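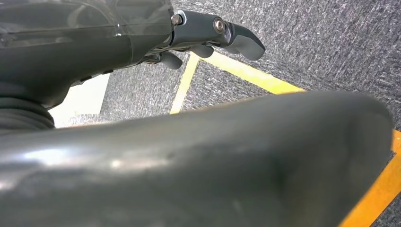 Dark gray with a satin finish, and a soft white highlight where the light catches it.

FOR IMMEDIATE RELEASE

Skorkwood Paint Launches Thevar, a House Color Line With a Whole Lot of Gray in It

BEKGATE, 13 April 2024 - Hi, it's Sowmya Iyengar from Skorkwood Paint, and I get to write the press release this time because I'm the one who wouldn't stop talking about it. We have a new line! It's called Thevar, it has 49 colors, and it goes on sale today at our shop in Bekgate and by mail order from our website.

If you've followed us for a while you'll know we are a small paint company and we don't bring out a new line very often. The last one was mostly greens. People liked the greens (thank you, I have a green hallway myself), but the question we kept hearing at the counter was about gray. Which gray won't go purple? Which gray can I put next to my old oak floor? Why did my gray look so good on the card and so sad in the den?

I've been there. I painted my own den three times before I was happy with it. The first gray turned baby blue by lunchtime. The second one looked like wet cement, and my husband very kindly said he could get used to it. By the third I had started writing down what went into each can, and those notes are more or less where Thevar began.

So there's a lot of gray in this line, from a pale one called Porridge up to a nearly black one called Coal Cellar, with warm ones and cool ones the whole way along. The rest are colors that we think sit well beside a gray: some soft reds, a mustard I'm completely in love with, a few blues, two pinks and a brown that Satish Murthy, our color mixer, has wanted to make ever since he got here. It's called Gingersnap and he has earned it.

What's in the can

All of the colors come in three finishes. Flat is for ceilings and for walls that don't get touched much. Eggshell is for the rooms where you live. Satin is for trim, doors, cabinets and anywhere that small hands go.

I want to say a word for satin, especially in the dark grays, because a lot of folks are scared of it. They hear "shine" and they think of a school gym. But a dark color in flat paint can look like a hole in the wall, and every fingertip leaves a mark you can see from the kitchen. Put the same color in satin and you get a gentle light running along every curve and edge. A plain paneled door gets much more interesting. Stair rails too! You will see more of the bumps underneath, so please do your sanding, and wipe the dust off afterward with a damp rag. Then wait for it to dry. I have not always waited.

The paint is water-based and washes out of brushes with soap and warm water. Quarts and gallons are both in stock. A gallon is $60 in every color and every finish, and we didn't add anything for the dark ones, even though they take more pigment. Deepak Vashisht, who does our books, made a face about that and then let it go.

Try it on the wall first

Please, please don't choose from a screen. I say this as somebody who wants very much to sell you paint. Your phone doesn't know which way your windows face.

Every Thevar color comes as a painted sample sheet, made with real paint, big enough to tape up and look at from across the room. Put one by the window and another in the darkest corner. Look at them in the morning and again at night with the lamps on. Leave them up for a few days if you can stand it. Bulbs matter a lot as well, and if you're planning to change yours, do it before you decide on the color.

We have boxed up the full set of sheets for designers and for people who simply can't make up their minds (hello, friends). We made 50 boxes to start with and we'll make more over the summer if they go.

The names

Jade Bélanger did the names, with a little help and a lot of interference from the rest of us. She wanted words you could say out loud at a paint counter without feeling silly. Her first list had 106 on it. Some of my favorites didn't make it, including Dentist's Carpet, which I still think is a perfect description of a certain blue-gray. Jade says, "I wanted names that sound like something in a house. If you can't picture it in your aunt's kitchen, it's off the list."

Thevar itself was Jade's pick too. She liked the sound of it and so did we, and there's really no more to the story than that.

Come see us

We'll have a painted room at the Stiltevov Home Show in July, done all in Thevar, with Porridge on the walls and Coal Cellar in satin on the doors and baseboards. The mustard is going on the ceiling. There was a fairly loud discussion about the ceiling and I won! Sowmya Rao will be there every day of the show with me, so if you ask for Sowmya you'll get one of us either way. She is the one to talk to about outdoor paint and old plaster. I'm the one to talk to about dens.

Bring a photo of your room, taken in daylight, and a bit of the carpet or the curtain if you've got a scrap of it. We'll have the sample sheets there and we'll happily stand around and argue colors with you.

For writers and editors

We can send sample sheets, a small can in any color, or a list of all the colors with their finishes. If you'd like to talk to Satish about how the grays were mixed, ask and I'll set it up, but give yourself a good long while on the phone because he does love the subject. Stores that would like to carry Thevar should ask for Deepak.

About Skorkwood Paint

Skorkwood Paint makes and sells interior and exterior house paint from its shop and mixing room in Bekgate. The company also offers color matching and a mail-order sample service.

Press contact: Sowmya Iyengar, Skorkwood Paint, Bekgate

###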